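Venkatesh Sundaram
June 2026

Notes on resting cigars after shipping. Mostly humidity, some burn data. Thread.

Starting point: a box of Fandari robustos, maduro wrapper, split into two lots on arrival. One lot went straight into the cabinet at 65% RH. The other went into a sealed tub with a 69% pack.

Both lots rested 30 days. No rotation, no opening the tub except to read the hygrometer, which had been salt-tested beforehand and read 2 points high. All figures in this thread are corrected.

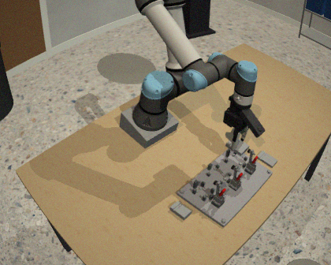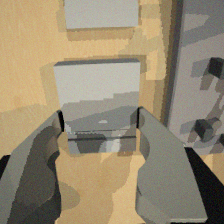
Parvathi Pillai replied that 30 days is too short for a maduro this oily, and that she leaves hers until the ammonia has gone from the foot, however long that takes. Fair point. I checked the foot before lighting and could smell none in either lot, but my nose is not an instrument.

Weights next. The cabinet lot lost weight for the first 16 days and then stopped moving. The tub lot gained slightly and was still gaining when I took the last reading. So the tub lot had not settled, and anything I say about it applies to an unsettled cigar.

Draw. Straight cut, same cutter, same depth. Cabinet lot: open, slight resistance in the first third, none after. Tub lot: firmer throughout. One was plugged just behind the band and needed a draw tool. I put that down to rolling, as the hard spot could be felt through the wrapper.

Burn. Cabinet lot held a fairly straight line and lasted 90 minutes at one puff a minute. Tub lot tunnelled twice and wanted a relight in the final third. Ash was pale grey and flaky on both.

Flavour, briefly. Cabinet: cocoa, black pepper on the nose, a dry cedar finish. Tub: same cocoa but muted, and a sour note past halfway that I associate with wet filler. Strength was medium in both. I could not separate them on body.

Someone asked about the Arik corona from December. Different leaf, different result. That one liked 69% and went harsh below 66%. Thin natural wrapper, far less oil. I would not carry these numbers across to it, or the other way round.

Also asked: does the Venkataraman cabinet hold an even reading top to bottom? Not quite. The top shelf runs a point drier than the bottom with the fan off. All the Fandaris sat on the middle shelf.

Next lot is the Tarken toro, same leaf supplier as the Fandari according to the shop. I will run 62% against 65% and drop the tub altogether. Same cutter, same lighter, same puff rate.

Readings will go up when the weights have stopped moving.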